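Reading the comments so I don't have to reply to them

I said last fall that I'd write something about the Flostbridge town page, and then I didn't. A few people have asked, so I'm doing it now, in April 2026, while most of it is still fresh.

For anyone who doesn't live out this way: in October the town council voted to end overnight parking on Quartey Street. The vote was 3 to 2. By the next morning the town's Facebook page had 96 comments under a post about leaf pickup, and only a couple of them were about leaves. By the weekend people had moved over to the reviews, and the page was full of one-star ratings from residents and from people who, going by their profiles, live several states away.

I used to help run that page. I did it for a little over a year, unpaid, mostly posting road closures and meeting agendas. I'd given it up by the time of the vote, but I still had the login, and I'm not proud of how many evenings I spent reading through everything.
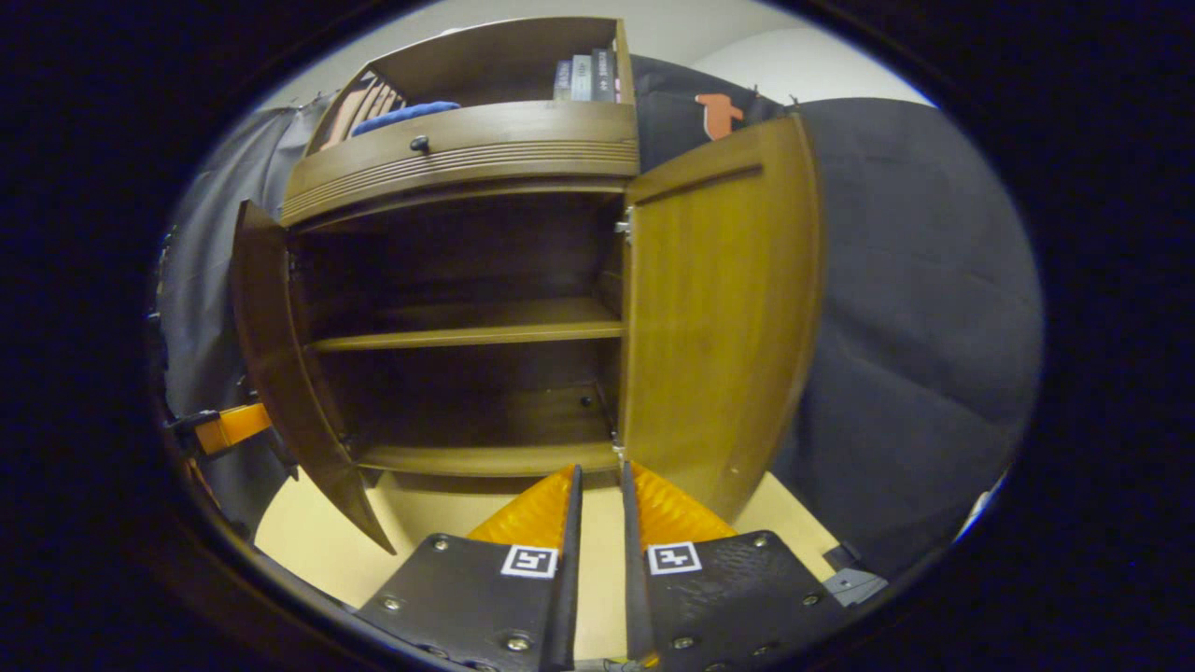
Some of the comments were fair. The agenda had gone up late, and it said "street use changes" when it should have said parking. If you work nights and come home to find your block is off limits, you have a right to be angry about that, and the council's page is a natural place to say so. I'd have liked to see those comments answered. They mostly weren't.

Then there were the others. Somebody posted the clerk's home street. Somebody else kept pasting the same paragraph about a lawsuit that, as far as I can find, was never filed. Ama Nartey, who took over the page after me, hid those and left the rest up, and she got accused of censorship for it anyway. She showed me the list of what she had hidden. It came to three comments out of some 100.

The council's answer was to turn off reviews altogether. I think that was a mistake. A low rating on a town page doesn't do much harm – you can't take your water bill to a competitor – and switching it off gave people a second thing to be mad about. It also meant the one or two useful complaints went away with the rest.

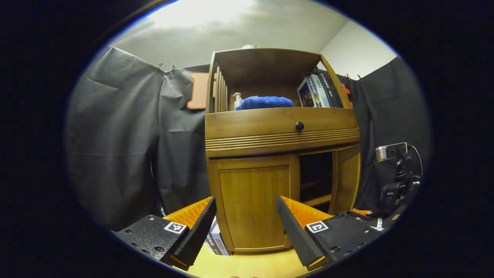

In Andby, the next town over, they handle this differently. They use a service called Zellelell, where you put in a question under your own name and street and the town has to post a reply within 60 days. It's slow and the site is ugly. But the questions stay up, and so do the answers, sorted by subject. I have a shelf at home with a folded towel, a pump bottle and a bunch of boxes all sharing the same space, and our town page works about like that: leaf pickup next to parking next to somebody's lost dog. You can find things if you already know where they are.

I brought up the Andby system at the last meeting during public comment. I got my two minutes and a nod. One council member asked what it costs, and I didn't have the number with me, so I've written to the Andby clerk to ask.

The parking rule is still in place. Reviews are still off. If you want to write to the council, email gets read before Facebook does, and it helps to put your street in the subject line. I'll post the cost when I hear back from Andby.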